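Startseite | Listen | Archiv | Nach Thema | Nach Datum | Anmelden

Betreff: Re: Angebot Fuson Handgreifer-Set, Rückfragen vor der Beschaffung
Von: Mimoza Kos
An: Verteiler Robotik-Beschaffung
Datum: 15. Februar 2023

Sehr geehrte Frau Myklebust,
sehr geehrte Mitglieder des Verteilers,

zu den Rückfragen vom Vortag nehme ich für die Arbeitsgruppe Manipulation wie folgt Stellung.

Margit Myklebust schrieb:
> Dem Referat liegt das Angebot der Firma Farnska über zwei Sets
> Fuson (je ein Greiferpaar, Markerwürfel, Auswertelizenz Tilora)
> vor. Vor einer Freigabe bitten wir um Auskunft zu folgenden
> Punkten:
> - Eignet sich das Set für Aufgaben mit weichen, nachgiebigen
> Gegenständen, oder nur für feste Teile?
> - Ist ein eigener Arbeitsplatz einzurichten?
> - Welche Gründe sprechen gegen das Konkurrenzprodukt Cuervo,
> das im Grundpreis günstiger ist?
> Wir bitten um Rückmeldung an den gesamten Verteiler.

Zum ersten Punkt: Während der Teststellung wurden 214 Durchgänge aufgezeichnet, davon 58 mit Taschen und Rucksäcken, die übrigen mit Schachteln und Flaschen. Bei den textilen Gegenständen ist die gebogene Form der Finger von Vorteil, da sich Stoffkanten und Schlaufen damit gut fassen lassen. Einschränkungen bestehen bei kleinen Reißverschlussschiebern. Mehrere dieser Durchgänge mussten wiederholt werden, und wir empfehlen, die von Farnska angebotenen schmaleren Fingerspitzen in die Bestellung aufzunehmen.

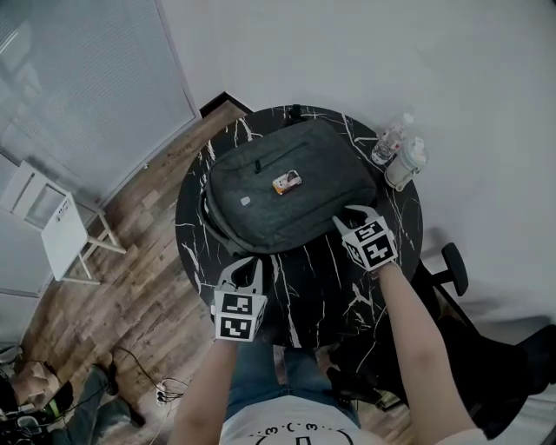 Zum zweiten Punkt: Ein gesonderter Arbeitsplatz ist nach unserer Einschätzung nicht erforderlich. Ein gewöhnlicher Tisch mit ausreichender Bewegungsfreiheit für beide Arme genügt. Zu beachten ist, dass die Marker auf den Würfeln während der Aufzeichnung nicht dauerhaft verdeckt werden dürfen. Die Bedienenden sind entsprechend einzuweisen; das Handbuch behandelt diesen Punkt recht knapp und liegt bislang nur in englischer Sprache vor.

Zum dritten Punkt: Der Grundpreis von Cuervo umfasst keine Auswertesoftware. Wird diese hinzugerechnet, entfällt der Preisvorteil. Ferner sieht Cuervo den Austausch verschlissener Finger nur durch das Werk vor, bei Fuson kann er im Haus erfolgen. Für Cuervo spricht das geringere Gewicht, das sich bei längeren Sitzungen bemerkbar machen dürfte. Einen unmittelbaren Vergleich haben wir hierzu nicht durchgeführt.

Offen ist die Laufzeit der Lizenz Tilora. Im Angebot ist von einer jährlichen Verlängerung die Rede, in den beigefügten Bedingungen hingegen von einer unbefristeten Nutzung. Wir bitten das Referat, hierzu eine schriftliche Klarstellung von Farnska einzuholen.

Vorbehaltlich dieser Klarstellung befürwortet die Arbeitsgruppe die Beschaffung beider Sets. Eine Lieferung bis April wäre für die Planung der Lehrveranstaltungen wünschenswert.

Mit freundlichen Grüßen
Mimoza Kos
Arbeitsgruppe Manipulation

Kontakt zur Listenverwaltung | Impressum | Datenschutz | Nach oben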